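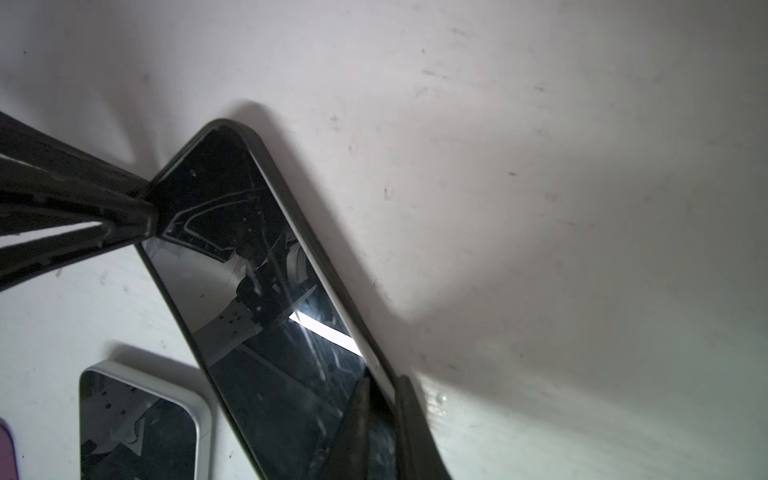 Teaching a Homemade Gripper to Pick Up a Phone

A phone is a rude object to hand a robot. It is flat, slick, heavier than it looks, and it lies down on the table as if it never plans to get up. My arm had been stacking foam blocks for a month and had grown smug about it. Phones cured that in one evening.

These are my notes from getting the Brekwood arm to do it anyway. Brekwood is what the build is called on the sign-up sheet at Tudside, the shared workshop where I keep it. If your arm has parallel fingers and a camera at the wrist, most of this should carry over.

What you need

An arm that can repeat a position to within a few millimeters
A two-finger gripper with fingers you can swap
A wrist camera
Old phones you have stopped loving
A calm evening, or failing that, snacks

Step 1: Pick your victims

Use dead phones. Use phones with scratched glass and no future. Do not use the one in your pocket "just for a second," which is how I came to own an additional dead phone.

Get more than one size. A grip that is tuned on a single phone will work beautifully on that phone and fall apart when it meets its cousin. Add a case or two later on, when you're feeling too confident.

Step 2: Sort out the fingers

Smooth hard plastic on glass is a skating rink. Ridges help a little and a soft pad helps more. I went through 3 sets of fingers. The first set was stiff and slid right off. The second had rubber tips so sticky that they wouldn't let go, so the arm would lift, open, and stand there wearing a phone like a brooch. The third is a grooved finger that gives slightly under load, and it has stayed on.

Whatever you print, sand the tips. A stray ridge of plastic at the very end will catch on the table and you'll spend an hour blaming the software. Ask me how I know.

Step 3: Find the table

The fingertips have to get low enough to reach the sides of the phone without plowing into the tabletop. Jog the arm down slowly until a fingertip will just pinch a strip of paper, write down that height, and repeat at each corner of your work area. If the four numbers disagree, your table is not level. Mine isn't either. Fit a plane through the points and let the code deal with it.

Step 4: Teach the approach

Phones rarely lie square to anything. The gripper has to turn to match, and for a first attempt you want it closing across the short side.
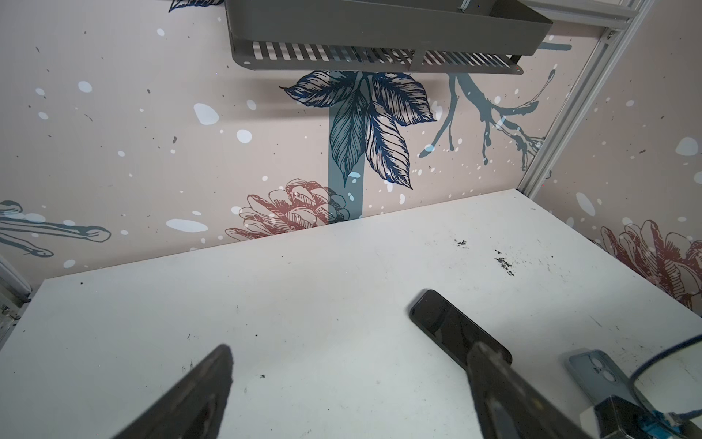 Start with the phone well away from the walls, so the wrist has room to swing around. My wrist is bulkier than I'd like, and every awkward angle turned into a negotiation between the phone and the hardware. Drive it by hand at first and save the positions that feel comfortable. Then let the arm play them back at a quarter speed with your hand on the stop button.

Step 5: Set the squeeze

My gripper takes a closing value from zero to whatever number the servo feels like believing in. I began at 1,000, which held nothing, and crept upward in steps of 80. Mine settled at 3,175. Yours will be different, so don't copy it. Go up until the phone stays put when you tug on it, then add one more step and stop there. More force mostly teaches the phone to squirt out sideways.

Step 6: Lift, a little

Raise it one inch. Wait. Lower it. Do that until you're bored, and only then go for height. Put a folded towel under the higher lifts.

If it slips from one end, you are gripping too far from the middle. If it twists on the way up, one finger is touching before the other, and the fix is to center the wrist and try again. If it simply falls, go back to Step 2 and be nicer to your fingers.

Step 7: Mix it up

Turn the phone a bit after every try. Swap sizes. Wipe the table now and then, because crumbs under a phone change its height just enough to spoil a low grab. I still lose one now and then at the steeper angles, and the towel stays out.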